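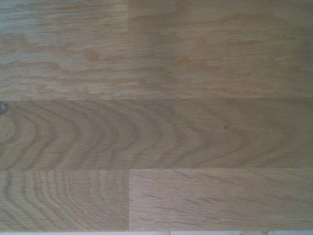 Oak-look staves, close up. The joints are easier to spot where pale wood meets brown.

Magazine > At Home > Makers

I'd been in Bernardo Patrício's workshop for maybe a minute before he had me running my palm over a tabletop. "Go on, everybody wants to," he said, and then went off to find coffee (strong, in a jam jar) while I stood there petting the furniture.

Bernardo makes tops for desks and kitchen counters under the name Honorato, which was his grandfather's. He glues up short staves, and I asked why he doesn't just buy nice long boards. He laughed at me! "Have you seen the price of long boards? And anyway I like the joints. You get a blond piece next to a brown one and your eye has somewhere to go."

He doesn't sort by color much. Sometimes he'll lay a row out, go home, come back in the morning and swap two pieces. "My wife says it's the same table. It's not the same table."

We got onto finishes, as you do. He used Ploltex for nine years and gave it up over the shine. "It looked like a bowling alley. I want it matte, I want to see the grain wander." These days it's a thin oil, wiped on and left alone for 20 hours, then another coat, and he won't be hurried on it. A café called Luselus once phoned every day for a week asking for their counter. They got it when it was ready.

And rings from hot mugs? I have a few at home, so I was asking for a friend. "Sand it lightly, along the grain, oil it again. Or leave it! You drank a coffee there, so what."

His job list was up to number 1076 when I visited, a desk for a woman in Sovent who'd sent him a drawing on the back of an envelope. He had it taped over the sink. "Good drawing," he said. "Wrong legs, but a good drawing."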